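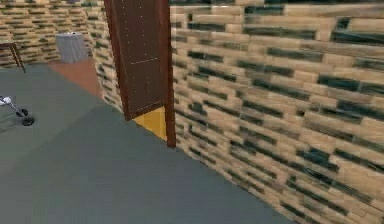 Lavoie Hall - spring walk-through, interior walls, doors and exits
Poltuseck site, ground floor and basement
Done on a Thursday in February, start 8:15 a.m., building closed to the public

Key: OK = no action. W = watch, look again next visit. F = fix, with the time allowed in the comment. N/A = not applicable.

Carried over from last visit

1. Loose handrail bracket, basement stairs. OK. New screws and a longer anchor. Held firm when pulled from both sides.
2. Missing cover plate on outlet by the coat racks. OK. Replaced.
3. Water stain on ceiling tile, back hall. W. Tile was swapped but there is a fresh ring the size of a saucer. Roof contractor has been told. Leave this tile in place so we can see if the ring grows.
4. Storage in front of the electrical panel. F, same day. Third visit in a row. Folding chairs again. They were moved while I was there. Tape on the floor has worn off and needs to go down again.

Walls

5. Mortar joints, brick walls, main room. W. Joints are sound up to shoulder height. Some sandy mortar came away under a fingernail near the radiator. Do not patch with hard cement mix - it was used on the north side years ago and the brick faces have been popping off next to it ever since. Use the soft lime mix on the shelf marked Vasa.
6. Cracks. W. One stepped crack over the kitchen pass-through, same length as the pencil marks from last year. Added a new pencil mark at each end.
7. Damp at base of walls. OK upstairs. F in basement, 25 days. White powder along the bottom two courses on the street side. Brush it off dry, no washing, and clear the leaves out of the window well outside first. The downspout at that corner drains right against the wall and needs an extension.
8. Wall-hung items. OK. Notice boards, coat hooks and the extinguisher brackets are all tight.

Doors

9. Main entrance, opening force. OK. Opens easily with one hand. Closer is set a little slow for cold weather but it latches.
10. Main entrance, threshold. F, 9 days. Metal strip has lifted on the hinge side and will catch a toe. Two screws are missing. Rope off that half of the doorway if there is an event before it gets fixed.
11. Interior doors, hinges. OK with comment. All pins seated. The door to the meeting room squeaks, which is not a safety item, but I oiled it.
12. Interior doors, swing and clearance. W. Office door drags on the floor for the last few inches. It has been planed once already. Check the top hinge before taking any more wood off the bottom.
13. Fire door, basement stairs. F, same day. Found held open with a wedge. Wedge taken away. If people need this door open during deliveries, it should get a magnetic hold-open tied to the alarm. Quote asked for last fall, no answer yet.
14. Fire door, gaps and seals. OK. Even gap on both sides, seal not painted over.
15. Door glass. N/A on this floor. The glazed doors are on the upstairs list.

Exits and lighting

16. Exit routes clear. OK except item 4.
17. Exit signs lit. OK. All on.
18. Emergency lights, battery test. F, 25 days. The one over the stage steps dimmed early in the test and went out before the end. Battery is a standard size and the Temetti unit next to it takes the same one. Order two.
19. Rear exit, panic bar. OK. Stiff at first push, fine after a few tries. A little dry lubricant on the latch would help.
20. Rear exit, outside landing. W. Clear of ice on the day, but the salt bucket was empty. Refill it and put a scoop in it.

Fire equipment

21. Extinguishers. OK. Gauges in the green, pins and tags in place. The kitchen unit is due for its yearly service before summer.
22. Alarm panel. OK. No faults showing. Log book is kept up, though two of the entries have no initials.
23. Smoke detectors. OK. Dust cap left on one in the back hall after the ceiling tile work - removed.

General comments

Score is 84, up a little from the last visit. Most of the lost points come from items 4 and 13, and both of those are habits. Neither one costs anything to put right.

The threshold at item 10 is the one I would do first. Anyone carrying a tray or a stack of chairs will not see it.

The basement damp is slow and has been there a long time. Get the downspout turned away from the wall, give it a dry month, and look again before spending money on coatings. Paint-on sealer would trap the water in the brick.

Not checked this time: the boiler room (locked, key not on the hook) and the attic hatch. Both go to the top of the list for the next visit. Please have the key ready at the front desk.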